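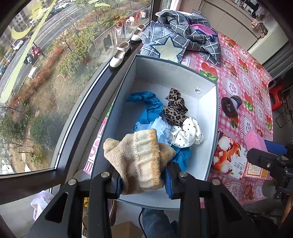
Notebook > Chassis shop > Dirt late model > December

December, start 7:40 am

Right rear spring and shock work, continued from the previous entry. Car is on the plate, ride height blocks out, tires at race pressure. Fuel cell filled to half with water ballast in the driver seat as before. Nothing on the front end has been moved.

Purpose of this session: find out why the car is tight from the center off once the track slicks over, and why two turns on the left rear did less than the sheet says they should. The sheet was built on the old Suvetti shocks. The car now runs Dorach on the rear corners and Suvetti on the front, so part of the sheet is out of date. I had assumed the difference was all in rebound. After this morning I don't think so.

Baseline scale numbers repeat to within what I trust the pads for. Rolled the car off and back on between readings, bounced each corner, let it settle. Left rear bite came back the same both times. Cross weight moved a little on the second pass, traced to the right front pad sitting on a bit of weld spatter. Cleaned the plate, read it again, fine.

Spring checks

Pulled both rear springs and ran them on the rater. Left rear is close to its label through the first part of travel and then goes soft in the middle before it comes back. The right rear is straight all the way through. Marked the left one with paint on the top coil. It is not bad enough to throw out, but it should not be used for anything where we are comparing small changes. It will go on the spare car.

The Oyelaran spring that was supposed to replace it rates a little stiffer than marked. Ran it three times, same answer. Wrote the measured rate on a tag and wired it to the coil. From now on the setup sheet should carry measured rate only. The label number can go in the remarks column if anyone wants it.

Preload on the rater was set by hand until contact, then zeroed. If somebody else repeats this, use the same steel cups. The aluminum ones are cut deeper and change the first reading.

Shock dyno

Both Dorach rears went on the dyno cold, then again after warming. Warmed them by cycling, no heat gun. Gas pressure checked before and after.

Left rear: compression is close to the build sheet at low shaft speed and climbs earlier than it should. Rebound is as built. The right rear matches its sheet in both directions. Swapped them end for end in the machine to rule out a fixture problem and the result followed the shock.

Took the left rear apart. Piston and shims are in the right order. One shim in the compression stack is a size thicker than the sheet calls for. That accounts for most of what the dyno showed. The sheet and the shock disagree and I have no way of knowing which was intended, so I rebuilt to the sheet, bled it, and ran it again. Curve now sits on top of the right rear at low speed and within a pen width above that.

Fluid that came out was darker than I would like for the number of nights on it. No metal in it. Wiper was fine. Changed the shaft seal since it was apart anyway.

This would explain the bite change doing less than expected. With the left rear resisting compression early, the car was hanging on the shock on entry and arriving late on the spring. Turns on the spring would show up on the scales and then not show up on the track until the car had taken a set, which on a slick surface it barely does.

Droop and bar travel

Checked left rear droop with the chain off and then on. The chain is stopping the corner 2 inches before the shock would. That is where we want it. The chain mount on the chassis side has started to egg out at the upper hole. Drilled it round, sleeved it, welded the sleeve. Needs to be looked at again after the first night out.

Cycled the rear through full travel with the springs out and plotted rear steer at each step. The plot has the same shape as last year's but starts from a different place. Left rear wheel is further forward at ride height than the notes say. Upper rod was a turn and a half longer than the number on the sheet. Set it back. Jam nut was tight and had paint across it, so the rod was set wrong at assembly and then left there. It did not move on its own.

Birdcage on that side turns free by hand with the rods off. Right side has a slight catch at one point. Pulled it, found a flat place on one of the bearings, replaced it from stock. One left in the drawer. Order more.

Lift arm: bushing is worn on the lower side, still in tolerance. Pull bar biscuits are hard. They measure the right durometer on the outside face, but the middle one has taken a permanent set and doesn't come back when unloaded. Replaced the stack. I would like to start dating these with a marker when they go in.

Pinion angle checked after everything was back together. It had changed by less than half a degree. Left it.

Tires

Measured stagger on the two sets that are still good enough to test with. Set A holds 3 inches across the rear at race pressure. Set B grew on the right side after the last heat cycle and is not usable as a comparison set. Put it on the practice wheels.

Durometer readings are in the tire log, not here. Readings taken with the tires off the concrete and at shop temperature. The floor by the roll-up door is cold this time of year and a tire left there reads harder on one side. That has caught us before.

Wheel check: one right rear has a bent inner lip. Tagged it scrap.

Brakes, briefly

Bled the rears only. Left rear caliper pistons were returning slowly. Cleaned and lubed, no change to the bias. The balance bar was at the same count as on the sheet. Pads have enough left for testing. The Kidus rotor on the right rear has heat checks that don't catch a fingernail. Leave it on until they do.

Reassembly and scales, 3:15 pm

Back on the plate with the Oyelaran spring and the rebuilt left rear shock. Reset ride heights first, then bite. Needed more turns out of the left rear than I expected, consistent with the stiffer measured rate. Rear percentage did not change. Left side percentage moved up slightly from the upper rod change and I did not try to take it back out.

Front end was checked for toe and caster only. Both where we left them. Bump steer not checked. It should be, before the car leaves the shop, but the front is a separate job and I don't want two sets of changes in the same test.

Torqued the wheels, marked the rod ends, logged thread counts on the new sheet. Old sheet is crossed through and kept in the back of the binder.

Test plan

When the track is available, run in this order. Do not combine steps.

Run 1, car as it sits now. 22 laps on set A, no adjustments, stop once at the halfway point for tire temperatures and pressures.

Run 2, same tires after they cool. Two turns into the left rear. Same lap count.

Run 3, take the turns back out and add 19 pounds of lead at the left rear of the chassis, high position. I want to see whether the car answers to weight the way it should answer to bite. If run 2 and run 3 feel alike to the driver, the shock was the problem and we can trust the sheet again.

Run 4 only if there is track left. Soften the right rear one spring step and go back to run 1 on everything else.

Shock travel indicators go on all four corners and get reset every time the car stops. Last time the right front one was not pushed down between runs and the number was worthless. Write down travel before touching anything else on the car.

Engine stays under the chip used for practice. Oil sample after run 2. The budget for this test is 3,000 all in, including track rental and fuel, and the tires come out of that as well if we cut one down.

Open items

- Bearings for birdcage, order.
- Chain mount sleeve, inspect after first night.
- Bump steer, not done.
- Left rear spring with paint mark, move to spare car and change its tag.
- Ask Dorach for the build record on the left rear shock by serial number. If their record shows the thicker shim, then our sheet was copied wrong and the right rear needs to be opened too.
- Rater cups: put the steel pair in the drawer under the machine and take the aluminum pair out of the room.
- Set B to practice wheels, done, tire log not updated yet.

Stopped 5:50 pm. Car is on stands, battery off, water ballast still in the seat.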